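Waiting Well

The waiting room at Ranbridge General has 152 chairs, and on the morning I visited, every one of them faced a television showing a man regrouting a shower. The sound was off. Several people were following the plot anyway.

I had come to sit with Haiyan Jiang, whose husband was upstairs having a hernia repaired. She had brought a thermos, two crosswords and a jigsaw puzzle of 1000 pieces, which she had started on a side table at six that morning – all sky, so far. "He said not to come," she told me. "Then he asked what time I'd be here."

Waiting is a job, and the people doing it get very little training. Hospitals used to hand you a chair and an old fishing magazine. Now they hand you a code. Haiyan's husband was patient 1101, and a screen by the elevators promised to tell her where he was at all times, like a pizza. For two hours it said IN PROGRESS. She checked it every eight minutes. I know this because I had started checking it too.

Colette Lefèvre, a designer who has spent most of her working life on rooms like this one, thinks the screens make things worse. "A clock would be kinder," she said. She would also get rid of the carpet, the fish tank and the vending machine by the door, which sells a granola bar so dry that families share it out of solidarity.

Her favorite waiting room is at a small clinic in Gresar. It has a kettle, a window onto a parking lot and a big table where strangers end up talking. Sihan Su, who waited there for her mother last May, learned to play gin rummy from a retired roofer and still owes him four dollars.

At noon the screen changed to RECOVERY. Haiyan looked at it for a while, then went back to her sky.

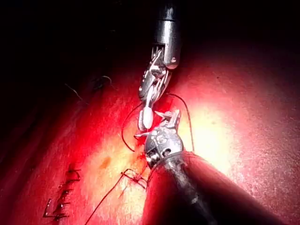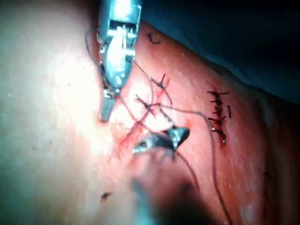
Surgical instruments at work over tissue.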